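Kitchen corner is open again

What a lovely lot of you turned up to the Zorkthorpe playroom reopening in March 2025! We had hoped for a decent crowd, but the little ones made straight for the pretend cafe and hardly left it all morning -- which, if you have ever tried to coax a three-year-old away from a toy burger, you will understand completely.

The play food has had a good wash and the shelves are back in their proper order (plates on the bottom, please, so small hands can reach them). We are still after 2 more aprons and any play cups you can spare, in whatever colour you like. Drop them in the tub by the Harahap Street door and we will sort them from there.
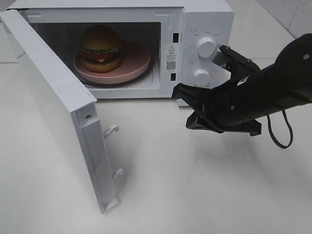 Burger on the pink plate, microwave door wide open.

Cafe play carries on each morning until the end of June, so do bring a friend or a grandparent along, and come hungry for pretend lunch!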